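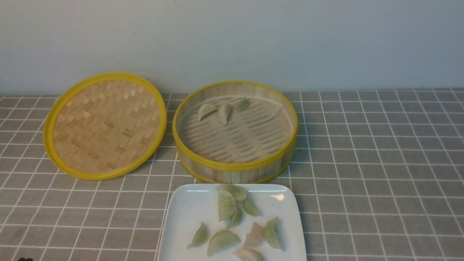
Table set for the dumpling session, lid off, three in the basket and the rest still on the plate.

I don't as a rule go to open days. They tend to be a queue, a leaflet and a person in a lanyard telling you how passionate everyone is. But Svenja Thiele had a spare ticket for the one at Kaimal, the cookery school on the Rumau road, and the programme promised "a full introduction to the art of steaming", so on September 3, 2026 I went along to see how much art there was in it.

The ticket was 5 pounds, which I don't grudge. The building is a former print works and still looks like one from the car park. We were let in at the side, past a rack of aprons for sale, and given a talk by the head tutor, Senthil Pai, who is good company and speaks far too quickly. He has plainly made a great many dumplings. Whether he can teach other people to do it in an afternoon is another matter, and I came away undecided.

The steaming part was laid out on a table against the wall, with a grey checked tablecloth of the sort my aunt kept for cards. I had pictured something grander. What we got was a round bamboo steamer with its lid lying beside it and a white plate of dumplings. The steamer has bright yellow plastic rims, on the lid as well as the basket, and I'm afraid I took against them at once. If you are going to stand up and talk for 27 minutes about tradition, the yellow plastic does rather catch the eye. Svenja thought it looked cheerful. She may be right, and the woven part of the lid is handsome enough.

There was a liner in the bottom, curled up at one side. I asked whether you really need one or whether it is just another thing to buy. Senthil said dumplings stick to bare bamboo and tear when you lift them, and that cabbage leaves do the job just as well. Full marks for that answer, given that the shop by the door was selling liners.

Then there was the green one. Two of the dumplings in the basket were the usual pale colour and the third had a green wrapper. We were told that spinach juice goes into the dough. I asked if you could taste it. "A little," said Senthil, and then, after a pause, "not much." I would have liked the talk to mention that before the bit about the vibrancy of the plate.

The advice I did write down was about spacing. Leave a gap between each one, and don't be tempted to fill the basket in one go. At home I always cram them in and end up with one large dumpling, so I shall try it his way.

After that it was the hard sell. The evening course is 260 pounds for 4 sessions, knives not included, and you are encouraged to sign up on the day. A woman from Erner, the firm that supplies the school's flour, handed round a sheet of recipes, most of which called for Erner flour. Svenja signed up. I said I would think about it.

Tea was from an urn and the biscuits were shop-bought, a strange choice for a cookery school. The café opposite, Eline, does a decent cheese scone and has parking at the back. The next open day is in July, and they ask you to book by phone.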